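Good Habits Around a Robot Arm: the Dedmont Workshop Gallery

We've been running our little arm at Dedmont for long enough now to have opinions, and this page is where we keep them!
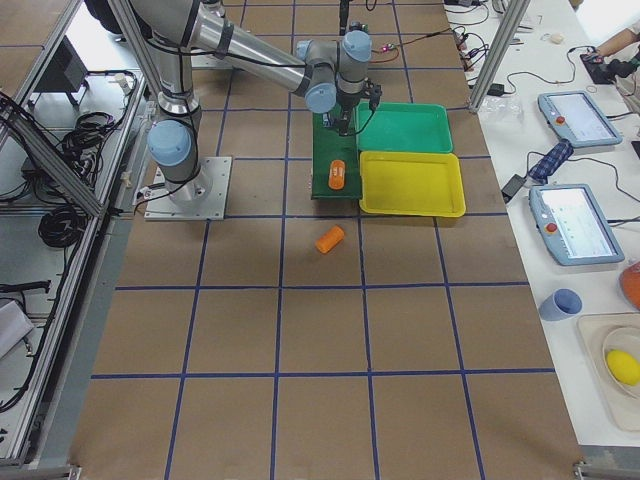 When we started, our rules filled one side of paper and most of them said "be careful", which is lovely advice and no use at all when you're setting up in a hurry. So in October we sat down with the people from Coppens, who have a bench much like ours, and wrote a proper set together. We called it the Pultumow list, after the room we wrote it in, and it's been pinned up ever since. I love it far more than anyone should love a list.

More pictures will join this page as we work through the sections. For now there's the one, and these are the notes that go with it.

Mark the floor
Blue tape on brown paper, laid out in big squares. It's cheap and quick, and it makes talking about positions so much easier ("one square towards the table" beats "over there a bit"). Retape any line that has started to lift before the first run, and replace the paper when it creases. A ridge under a tray is enough to tilt it.

Bolt it down
The arm sits on a square silver base plate fixed to the floor. Check the bolts by hand with the power off, at the start of every session, even if you were the last person to use it. Yes, even then.

Only what you need
Two small orange cylinders, a green board, a green tray and a yellow tray: that's plenty for a simple pick and place job. Anything that isn't part of the task goes outside the tape. Phones, pens and tape measures are the usual offenders at our place, and I've been guilty of all three.

Stop buttons where you can reach them
Each of the two pendants on the white table has a red emergency stop on its left side. Put the pendants down facing you, buttons clear, with nothing draped over them. We press each stop once before the first program of the day and write the result in the log. Entry 322 was my favourite, as it was the first one where somebody remembered to add their initials without being asked.

Slow first, every time
New program, new gripper fingers, new position for a tray? Slow speed for the whole of the first run, with a hand next to the stop. The list is very firm on this and I'm glad. You see so much more at a crawl, too: a wrist turning the long way round, or a gripper coming down just that bit too steeply.

Tidy cables, free joints
Black cable ties hold things together along the forearm, and thin red and black wires run back from the gripper. Before starting, move each joint through its full range and watch the wires the whole way. They need slack at the wrist and none that can snag on a tray. Trim your tie ends flush, please! They scratch.

The table counts as well
Still our weakest section, I'll admit. Power adapters, black cables, a checkered cloth, a blue cup: the side table gathers things faster than we can clear it. Version two of the list will say that drinks live elsewhere and that leads are coiled before anyone goes home. Binau have a shelf for this at their workshop and I'm very jealous of it.

Borrowing the list
Please do. Change the wording to suit your own bench, cross out what doesn't fit and add what we've missed. Your own risk assessment and the maker's manual still come first. If you come up with a better rule for the side table, send it over and we'll try it.

Page last updated December 7, 2024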